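Breakfast on a plate, for once

March 31, 2024

I have been trying to stop eating breakfast standing up. For most of the winter I had toast over the sink, usually with my coat on, and I got into the habit of not noticing whether I had eaten or not. By eleven I was in the biscuit tin. So at the start of March I decided to lay a proper place every morning, even if all I was having was a slice of bread.

The rule is simple. Mat down first, then plate, then knife and fork on the left, then whatever is going in the middle. I know the knife is supposed to go on the right. I am left-handed and grew up in a house where everything went on one side in a heap, so both on the left is already an improvement.

Bread gets spread on the board and moved to the plate afterwards. I used to do it on the plate, and the plate slid about, and I would end up with butter on the rim and then on my sleeve. A board stays put. It is also easier to get the knife right out to the crusts when there is no raised edge in the way. 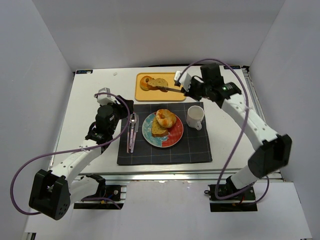 Agathe Chauvin, who I shared a flat with years ago, told me I should take the butter out the night before. I do remember to, perhaps half the time. On the other mornings I cut it very thin and leave it sitting on the bread while the kettle boils, and by the time the tea is made it will spread without tearing holes in anything.

The bread itself has been a bit of a project. I went back to baking it because the sliced loaf from the shop goes damp in the bag by the third day. My usual loaf takes 900 grams of flour, which makes one big one, and I bake it for 48 minutes. The recipe says 60 but my oven runs hot at the back and the first two came out like roof tiles. I turn the tin round halfway through. If I forget, one end is noticeably darker and I give that end to Relu next door, who says he prefers it.

I slice it thick. Thin slices look neater but they go cold straight away and bend when you pick them up.

Then there is the question of what else goes on the table. When people come I like a tray at the back with a couple of sweeter things on it, a ring bun or something plaited, so that anyone who doesn't want bread can just reach over. It also means the middle of the mat is kept for the plate. Before I had the tray I used to put the pastries straight on the table in their paper bags, and there was sugar in the cracks for days. 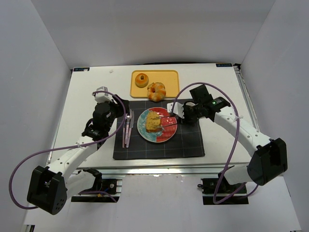 I like a plate with some colour on it in the morning. For years I had plain white everything because it was sensible and could be replaced, and I never once looked at it. The same goes for cutlery. A pink handle is a small thing but it does get used before the plain ones in the drawer.

A dark mat was a good decision too. Mine wipes clean with a damp cloth, and crumbs show up on it, so I do actually wipe it. The old cloth ones went in the wash every week and came out a slightly different shape each time, until none of them would lie flat.

All this takes me nine minutes from coming into the kitchen to sitting down, if the bread is already cut. Washing up is one plate, two bits of cutlery, the spreading knife and the board. I leave the board on its edge by the window to dry.

Next I want to have a go at a plaited bun myself. Yevdokiia Demchenko has promised to send me her mother's instructions, although she warns me they don't give any quantities for the milk. I'll write up how it goes.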